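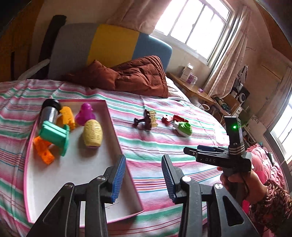
*Small items in a shallow box lid, on a striped sheet.*

# One Safety Briefing for Every Club Match

2021-06-10

The three clubs that share the Drultasier Cup have agreed on nearly everything that matters to a competitor. Stage descriptions follow one format. Scores are kept on one system. A shooter who enters at Ballent in the spring may carry the same division and the same equipment through to the final at Hafstein in August. The exception is the safety briefing, and it is time the exception was removed.

At present each club writes its own. The Ballent briefing is read from a printed card and covers the cold range rule, the location of the safety areas, and the medical plan. Lamlow gives its briefing by squad, at the first stage, in whatever words the range officer prefers. Hafstein sends a document by email and asks competitors to confirm at check-in that they have read it. All three methods are allowed under the league's terms, and all three clubs run careful matches.

The difficulty lies with the competitor who travels. A shooter who learned at Lamlow that ammunition may not be handled in a safety area, but dummy rounds may be with an officer's permission, will arrive at Ballent and find that dummy rounds are not permitted there at all. Being sent home for this is a harsh penalty for an honest error. It also places the range officer in the position of enforcing a rule that the competitor has good reason to believe is something else.

The league recorded 2437 match entries last season, and 1538 of them were made by people shooting away from their home club. Traveling competitors are therefore the majority of the field. A system of local briefings was reasonable when most members shot on one range and knew its habits by heart. It does not suit the league as it now stands.

The usual objection is that ranges differ, and this is true. Hafstein has a public trail behind its east berm and must stop fire when the gate light shows. Lamlow has no vehicle access to its upper bays, so its medical plan depends on a stretcher route. No common text could cover such matters, and none should try. A shared briefing would fix the parts that ought to be the same everywhere - muzzle direction, finger discipline, the handling of firearms between stages, the range commands, the grounds for disqualification - and leave a marked space at the end for local conditions.

A second objection deserves more weight. Experienced officers argue that a prepared text is read badly and heard worse, and that a squad listens to a person speaking in his or her own words. There is something in this. Anyone who has stood through the Ballent card on a cold morning will know how quickly attention drifts. Yet the answer is a shorter text. The present card takes too long because it repeats material from the rule book that has no bearing on safety, including two paragraphs on how to appeal a score. With those removed, the whole could be read in 5 minutes, and officers would remain free to add to it.

The wording should be settled before the final. The league's rules allow an amendment between seasons by simple agreement of the member clubs, and a trial text could be used at Hafstein without any amendment, with the consent of the host. Competitors could then be asked at the close of the match whether any part was unclear, and the draft corrected over the winter.

Safety rules depend on habit, and habit is formed by hearing the same instruction in the same terms each time. The clubs have already accepted that principle for range commands, which have been identical on all three ranges for years. The briefing should be next.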